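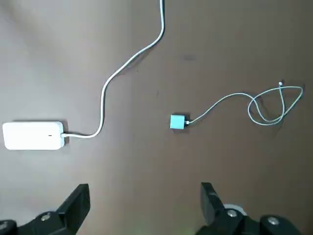

基于遥操作与拖动示教的充电器插接任务数据采集
课程项目报告

学校：Drarnwood 理工学院
实验地点：McKinnon 楼机器人教学实验室
指导教师：Leandro Gallardo
提交日期：2024年2月29日

摘要

本项目以小型充电器插入排插为目标任务，在一台桌面机械臂上比较拖动示教和主从遥操作两种示范方式，并整理出一套可用于模仿学习的数据。全部记录共200条，其中拖动示教85条，其余为遥操作。经过回放检查与人工复核，剔除17条。报告说明硬件布置、标定、同步、采集流程、质量检查和失败类型，并给出用该数据训练行为克隆策略时的初步观察。工作重点在数据采集环节，策略部分只做到能够运行和定性分析的程度，未进行正式的成功率测试。

关键词：模仿学习；主从遥操作；拖动示教；插接；腕部相机

1 任务背景

插接类任务在装配研究中一般以轴孔配合为代表，工件为刚体，孔位由夹具固定，位置误差可控。家用充电器插入排插与轴孔配合有相近的几何约束，但多出几个麻烦：充电器的外形带圆角，夹持后姿态不唯一；充电器后面拖着线，线的形状每次都不同；排插表面有多组形状相近的插孔，局部图像容易混淆；插脚在接近过程中被充电器本体遮住，腕部相机看不到接触点。

用传统方法编写这一任务，需要分别处理物体检测、抓取姿态规划、插孔定位和接触阶段的力控制，各部分的参数互相影响。课程前期我们写过一个基于模板匹配和固定轨迹的版本，充电器摆放稍有旋转，末端接近方向就会偏离，最后一段完全依赖机械柔性。该版本没有保留为对照，代码只用于验证相机标定。

模仿学习的思路是由人完成任务，同时记录图像和关节状态，再由网络拟合从观测到动作的映射。这种做法把一部分困难转移到了数据上。示范是否一致、图像与动作是否对齐、失败记录如何处理，对最后的策略影响很大，而这些内容在课程参考文献中通常只占一小段。本报告因此把篇幅主要放在采集上。

任务定义如下。机械臂从初始位姿出发，在桌面上找到目标充电器，夹起后移动到排插上方，将插脚对准指定插孔并压入，松开手爪，退回到安全高度。充电器在桌面指定区域内随机摆放，连接线不做整理。排插位置在同一批记录中固定，批次之间移动。记录过程中排插不接市电。

2 系统组成

2.1 机械臂与手爪

从动臂为实验室现有的桌面级六自由度机械臂，末端安装平行手爪。手指为黑色塑料件，指尖内侧平直，能够夹住充电器两侧。由于充电器外壳表面光滑，早期记录中经常出现夹持后缓慢转动的情况，后来在指尖内侧贴了薄橡胶片。贴片前的记录全部作废，不计入本报告的总数。

手爪开合由位置控制，控制器同时返回电流值。电流经过低通滤波后作为夹持状态的参考量写入日志，不参与闭环。我们原计划以电流作为力的估计输入策略，但手爪减速器的摩擦随方向变化，同一夹持宽度下张开和闭合两个方向的电流差别明显，因此只保留为诊断数据。

2.2 主动臂

主动臂与从动臂关节构型相同，尺寸略小，关节处拆除了减速器，操作者可以直接握住末端拖动。末端带一个扳机，扳机角度映射为手爪开度。主从之间为关节空间映射，每个关节有单独的零位偏置和方向系数。

关节空间映射的优点是没有逆解，靠近奇异位形时不会突然跳动。缺点是主从尺寸不同，操作者手上感到的直线运动在从动臂末端并不严格对应，尤其是手臂伸展较远时。操作者要靠看着从动臂修正，练习一段时间后影响不大。

主动臂没有力反馈。插脚碰到排插表面时，操作者手上没有任何感觉，只能从从动臂跟随误差和画面变化判断。这一点是后文多种失败的来源。

2.3 相机

视觉输入包括腕部相机和一台固定相机。腕部相机装在手爪上，随末端运动，视野下方始终能看到两根手指的前段。手指在图像中的位置固定，对网络来说相当于一个不变的参照。固定相机架在工作台一侧，能够看到整个工作区，但分辨插孔细节的能力不足。

两台相机都关闭了自动曝光和自动白平衡。采集初期没有关闭，手爪移到排插上方后白色外壳占据画面，曝光自动降低，充电器和手指之间的边界变得难以分辨；移开之后曝光又慢慢恢复。策略在这一过渡段会出现犹豫，表现为末端在排插上方来回移动。固定曝光后，这一现象减轻。

曝光值按排插表面不过曝来设定，代价是手指在画面中接近全黑，指尖与充电器接触处没有纹理。我们试过加补光灯，排插外壳上出现反光，最后没有采用，只调整了室内原有灯光的方向。

2.4 软件

采集程序使用实验室的 Pasis 框架。Pasis 负责主从映射、数据录制和回放，各设备以独立进程运行，通过共享内存交换数据。训练代码由我们在 Asen 上编写，Asen 是课程提供的模仿学习代码模板，包含数据加载、网络定义和日志工具。两者的数据格式不一致，中间写了一个转换脚本，第 5 节说明其中一个与时间戳有关的错误。

3 标定与同步

3.1 主从零位

每次上电后，主动臂和从动臂分别靠到机械限位，读取编码器值作为参考，再移动到约定的初始位姿，比较两侧关节角。若有偏差超过设定阈值，程序拒绝进入遥操作状态。

这一检查是后来加上的。项目前期曾经有一次主动臂腕部关节的联轴器松动，零位偏了一小段，操作者在遥操作中不自觉地把偏差补偿掉了，画面上看不出异常。但同一批数据中的主动臂关节角整体带偏置，如果以主动臂关节角作为动作标签，训练出来的策略末端会一直偏向一侧。发现这一问题是在回放阶段，用主动臂记录驱动从动臂时，插脚总是落在插孔旁边。

3.2 腕部相机

腕部相机与末端的相对位姿用棋盘格做手眼标定。行为克隆策略并不直接使用外参，标定结果用于两件事：一是检查相机支架是否被碰动，二是在回放时把末端位姿投影到图像上，看轨迹与画面是否一致。

相机支架用螺钉固定在手爪侧面。采集中手爪有时会碰到桌面，支架可能产生微小转动，肉眼看不出来。我们在每一批开始前保存一张初始位姿图像，与参考图像比较手指轮廓的位置，出现偏移则重新紧固并标定。这个方法很粗糙，但不需要额外设备，执行起来快。

3.3 时间同步

各设备没有硬件触发，只能以主机收到数据的时刻打时间戳。图像从曝光到进入内存有延迟，而关节状态的延迟小得多，直接按时间戳对齐会使图像落后于关节角。延迟用一个简单实验估计：让末端做往复运动，从图像中提取桌面标记点的位置曲线，与由关节角计算出的末端曲线做互相关，取峰值对应的时间差作为补偿量。

补偿后的残差主要来自图像传输抖动。主机同时写硬盘时抖动变大，我们把图像先缓存在内存，一条记录结束后再写盘。这样做的限制是单条记录不能太长，操作者停顿过久会触发内存上限，程序自动终止该条记录。

4 示范方式

4.1 拖动示教

拖动示教时，从动臂关节切换到重力补偿模式，操作者直接握住手臂前段移动，手爪由脚踏开关控制。操作者能感到插脚与插孔之间的接触力，插入动作自然，很少出现用力过度的情况。

问题在图像。操作者的手臂会进入固定相机的视野，有时也进入腕部相机的视野边缘。策略执行时没有人手，训练与执行的观测分布不同。我们采用了回放采集的办法：先拖动记录关节轨迹，不记录图像，然后把物体恢复原位，机械臂按轨迹自动重放，重放时再录图像。

恢复原位对充电器本体不难，桌面上用铅笔轻画一个轮廓，放回即可，重放前擦去。连接线无法恢复。拖动时线在一侧盘成几圈，重放时线的形状已经变了，拖拽时产生的阻力也不同。多数情况下重放仍能完成，但有些记录在提起阶段因为线被带动，充电器在指间转过一个小角度，后面的插入就失败了。

另一个问题是重力补偿模型不准。手臂伸展时补偿不足，操作者要一直托着，轨迹中混入缓慢下沉的成分；肘部弯曲时补偿略过，末端有上浮倾向。重放时控制器会忠实地执行这些成分。轨迹在重放前做了平滑，但插入段的平滑会改变接触时刻，因此只平滑接近段以前的部分。

4.2 主从遥操作

遥操作时图像中没有人手，图像和动作同时记录，不需要恢复物体位置，单条记录的准备工作少。操作者站在工作台侧面，可以直接看从动臂，也可以看腕部相机的实时画面。

早期我们允许操作者自由选择看哪里。后来发现，直接看从动臂的操作者会利用腕部相机看不到的信息，例如从侧面看插脚与排插表面的距离。策略没有这个视角，它在同样的图像下无法得出同样的动作。此后规定进入对准阶段后只看屏幕上的两路画面，操作者面前加了一块挡板。

加挡板后单条记录变长，对准阶段的小幅修正增多。这些修正动作对策略有用，因为它们包含了偏差状态下如何回到正确位置的信息。过长的停顿则没有用，策略学到停顿后会在某个位置不再移动。我们要求操作者在无法判断时向上退一段再重新接近，避免悬停不动。

两种方式的操作步骤在接近、夹持、转移阶段基本相同，差别集中在最后的插入段。 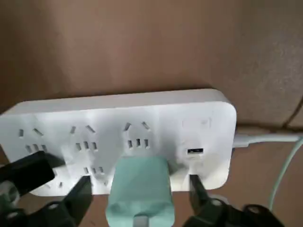 插入段的动作约定如下。末端先移动到指定插孔的正对位置，保持手爪姿态不变，沿插孔法向靠近，直到跟随误差开始增大。此时若充电器姿态与插孔方向一致，继续压入；若不一致，略微退回，绕法向小角度转动后再次靠近。压入后先把手爪张开一点，确认充电器没有随手指移动，再完全张开并退出。

张开手爪这一步需要注意相邻部件。手指张开时会向两侧移动，指根部分较宽，如果末端下得太深，会与排插外壳接触并推动充电器。操作者要在张开前把末端沿法向略微退出，让手指只夹住充电器尾部。拖动示教中操作者会凭手感自然完成这一步，遥操作中则需要专门练习。

连接线也应纳入考虑。充电器的线从手爪旁边经过，若在转移阶段绕到手指前方，会挡住腕部相机的局部视野，也可能夹入手指与外壳之间。我们没有对线做固定，只规定起始摆放时线头不得压在充电器下面。桌面上同时放有一个白色电源适配器，带有较长的白线，用作干扰物，位置每条记录都换。

4.3 操作者

参与采集的操作者为本组2人。采集前各自练习，练习数据不保存。两人的习惯有明显差别，一人倾向于先在高处把姿态调好再下降，另一人倾向于边下降边调整。混合训练时，网络在中间高度会输出两种动作的平均，既没有调好姿态，下降又偏慢。

为减少这种差异，我们写了一份操作约定，规定在转移到排插上方后先完成姿态调整。约定并不能完全消除个人差别，但降低了同一状态下动作的多样性。约定制定之前的遥操作记录没有全部丢弃，仅在训练时作为单独子集，可以选择是否加入。

5 数据处理

5.1 记录内容

每条记录包含两路图像、从动臂关节角、从动臂关节目标值、主动臂关节角、手爪开度、手爪电流、时间戳和操作者编号。拖动示教记录没有主动臂数据，对应字段留空，动作标签取下一时刻的从动臂关节角。

这里有一个不易处理的差别。遥操作的动作标签若取主动臂关节角，接触时主动臂会越过从动臂实际位置，两者之差隐含了施加的力；而拖动示教的标签只是实际位置，压入时不会越过。用同一控制器执行，后者压入力不足。我们的处理是在重放阶段记录下发的目标值，以目标值作为标签，并在压入段沿法向人为增加一个偏移。偏移大小由试验确定，过大时手指会在充电器表面滑动。

5.2 降采样与对齐

原始状态数据频率高于图像，训练时按图像时间戳取最近的状态。转换脚本的第一版误用了文件写入时刻作为图像时间戳。由于图像先缓存再写盘，写入时刻的间隔几乎均匀，看上去没有问题，但整体与实际采集时刻不对应，一条记录的后半段图像和动作错开得越来越多。

这个错误在训练曲线上看不出来，验证误差照常下降。它是在投影检查时发现的：末端投影点在转移段明显超前于画面中的手爪位置。修正后重新转换了全部数据。此后投影检查被列为固定步骤，每批抽取若干条，在开始、夹持和插入三个时刻查看。

5.3 剔除规则

一条记录在以下情况下剔除：主从零位检查未通过；图像有连续丢帧；记录中途操作者或他人碰到工作台；充电器掉落后由人手重新摆放；拖动示教的重放未能完成任务。

操作者自行纠正的失误不剔除，例如第一次没有夹稳，放下重新夹取，或第一次没有对准，退回后再次插入。这类记录保留完整过程。插入过程中充电器掉在桌面上，机械臂重新将其夹起并完成任务的，也保留。

按上述规则共剔除17条。拖动示教的重放失败在其中占比较大，其次是丢帧。丢帧与同一台主机上的其他程序有关，后来在采集期间关闭了系统更新和索引服务，没有再出现。

5.4 阶段标注

为便于分析，每条记录标注阶段边界，分为接近、夹持、转移、对准、压入、退出。夹持和退出的边界由手爪开度自动给出，其余边界人工确定。对准与压入之间的边界最难统一，我们以跟随误差开始持续增大的时刻为准，误差曲线不清楚时再参考图像。

阶段标注没有作为训练输入，只用于统计和失败定位。曾经考虑按阶段训练不同网络，但阶段切换本身需要一个可靠的判断，这又回到了原来的感知问题。

6 策略训练的初步观察

6.1 网络

策略为行为克隆，两路图像分别经过卷积编码器，与关节状态拼接后送入序列模型，一次输出一段动作。执行时对相邻预测做加权平均，减少抖动。网络结构沿用 Asen 模板，没有修改。

图像增强只使用了小幅裁剪和亮度变化。翻转不能使用，因为插孔和手臂都不对称。颜色抖动幅度设得很小，充电器外壳是偏蓝绿的浅色，与白色排插的亮度接近，颜色抖动过大时网络在排插附近分不清二者。

6.2 现象

接近与夹持阶段表现较稳定。腕部相机能够看到充电器和桌面上的线，桌面为棕色，与浅色外壳对比明显。干扰物放在充电器附近时，策略有时先朝白色适配器移动，随后修正；当白色适配器恰好处于两指正前方时，可能直接尝试夹取。这与数据中干扰物的摆放有关，我们摆放时习惯性地把它放在远离目标的一侧，近距离的情况太少。

转移阶段没有明显问题。偶尔线被手指带起，策略没有对此做出反应，照常前进。

对准阶段的问题最多。排插面上几组插孔外观接近，腕部图像中只看到局部时，策略可能对准相邻的一组。加入固定相机后，选错插孔的情况减少，但固定相机被手臂挡住时仍会出现。另一种问题是沿排插长度方向偏移，插脚搭在两个孔之间的塑料面上，策略继续下压，既不退回也不转动。

压入阶段的差别与训练数据的来源有关。仅用遥操作数据训练时，压入动作有力，但对准不佳时也照样压；仅用拖动示教数据训练时，动作轻，常停在插脚刚进入的位置。混合后介于两者之间。由于没有做正式测试，这里不给出数值比较，只作为后续实验的假设。

退出阶段有一个重复出现的现象：手爪张开后立即抬起，把没有完全插入的充电器带出一点。检查数据后发现，部分遥操作记录里操作者在手爪尚未完全张开时就开始上抬，两件事重叠。人能看到手指是否已经离开外壳，因此没有造成失败，而策略的时序稍有误差就会带出充电器。

6.3 仅用腕部相机

我们另外训练了一个去掉固定相机的版本。夹持阶段差别不大，初始位姿下充电器若在视野外，策略会向数据中出现最多的方向移动，不具有搜索能力。对准阶段表现变差，原因与前述一致。到了压入阶段，两个版本的行为又接近，因为这时固定相机能提供的有效信息很少。

7 失败类型记录

下列失败类型来自采集和策略试运行，按出现位置排列，供后续小组参考。

夹持偏心。手爪闭合时只有一侧手指先接触，充电器被推动后夹住，夹持点偏离中心。遥操作中常见于操作者接近过快。后果是压入时充电器绕夹持点转动，插脚倾斜。处理方法是闭合前短暂停住，使两指与外壳距离接近。

线入指间。细线被夹在手指与充电器之间，夹持面不平整。画面中不易看出，电流曲线有时能反映闭合位置异常。遇到此情况应松开后从另一方向接近。

线拉紧。线的另一端被干扰物压住，转移时线拉紧，充电器被拉歪。该情况在采集中出现后，我们规定干扰物不得压在线上，但两者可以相邻。

选错插孔。操作者也会出现，主要发生在加挡板之后。屏幕上只看到部分排插面时，应先后退扩大视野。

边缘搭接。插脚前端落在孔的边缘，压入时排插受力倾斜。仅靠双面胶固定排插时，多次受力后胶会松动，一批记录的后几条与前几条排插位置不同。后来增加了底部挡块。

手指碰壳。末端下得过深，手指或指根碰到排插外壳。短时间接触不影响完成任务，持续接触会触发关节过载保护，程序停止，记录作废。

退出带出。见 6.2 节。操作约定中已增加一条：手爪张开到位后再开始退出，并由录制程序给出提示音。

8 两种方式的比较

从采集负担看，遥操作更省事。拖动示教每条要执行两遍，中间需要恢复物体，操作者体力消耗也较大，连续工作后动作质量下降。遥操作的负担主要在练习阶段，练熟后能够连续采集。

从接触质量看，拖动示教更好。操作者直接感到力，插入轨迹短，极少出现用力压在塑料面上的情况。但这部分优点在位置重放时损失了一部分，因为记录的是位置，力没有被保存下来。要保留这一优点，需要腕部力传感器，或者至少在重放时使用阻抗控制，这超出了现有硬件的条件。

从观测一致性看，遥操作只要限制操作者的视角，就能够保证图像和动作属于同一次执行。拖动示教经过重放后也属于同一次执行，但动作是在另一种线的形状下给出的，严格说来动作与当前图像没有因果关系。在刚性物体任务上可以忽略，在带线物体上不能忽略。

还有一点与纠错有关。拖动示教的操作者很少犯错，数据中几乎没有偏差后恢复的过程，即使有，重放时偏差也未必在同一时刻出现，恢复动作就失去了意义。遥操作数据中恢复过程较多，策略在对准阶段偶尔表现出的退回再接近，应当来自这一部分。

9 遗留问题

排插位置在批次内固定，策略可能记住了位置。批次间虽有移动，移动范围不大。Gallardo 老师在中期检查时建议每条记录都移动排插，我们因固定方式不便没有执行。现在的底部挡块可以做成滑槽式，移动后锁紧，应优先改造。

充电器只用了一种。更换外形后夹持宽度和重心都会变化，插脚方向与外壳的关系也可能不同。数据中没有这类变化，策略不应被认为具有这方面的适应能力。

照明变化未纳入。实验室窗帘在采集时一直拉上，画面亮度稳定。

接触信息缺失。手爪电流不可靠，关节跟随误差可以作为替代，但它同时受到摩擦和速度影响。将跟随误差作为额外输入是改动最小的方案，日志中已有所需数据，不必重新采集。

正式测试计划安排在5月，测试前需先确定固定的初始摆放表，由不参与采集的同学负责摆放，两种训练子集和混合集使用同一张表。成功的判据暂定为手爪退回安全高度后充电器外壳端面与排插面贴合，由第三人目视确认，部分插入单独记录。

附录A 单条记录操作步骤（遥操作）

检查急停按钮位置，确认排插未接电。
主从臂回到初始位姿，运行零位检查。
保存初始位姿图像，与参考图像比较手指轮廓。
摆放充电器和干扰物，线自然散开，线头不压在充电器下面。
放好挡板，确认两路画面正常。
开始录制，听到提示音后移动主动臂。
接近，短暂停住，闭合手爪。
提起，转移到排插前，完成姿态调整。
对准并压入，需要时退回重试。
手爪张开到位，听到提示音后退出。
停止录制，填写备注，等待写盘完成再进行下一条。

附录B 备注字段约定

备注由操作者在每条记录结束后填写，只写客观情况，不写评价。常用写法包括：“一次插入”“退回后插入”“重新夹取”“线入指间”“手指碰壳”。同一条记录可以填写多项，用分号隔开。无法归类的情况用完整句子说明，并注明发生在哪个阶段。备注字段在转换时原样保留，不参与自动剔除，剔除由复核人查看回放后手动标记，复核人与该条记录的操作者不得为同一人。

附录C 分工

硬件固定、相机支架、主从零位检查程序由组员甲完成；转换脚本、投影检查工具和训练由组员乙完成。采集由两人共同承担，操作约定共同修订。录制程序的提示音功能在 Pasis 的回放模块上修改得到，修改后的文件保存在课程服务器的本组目录中，后续小组使用前需要按各自的手爪行程重新设置到位阈值。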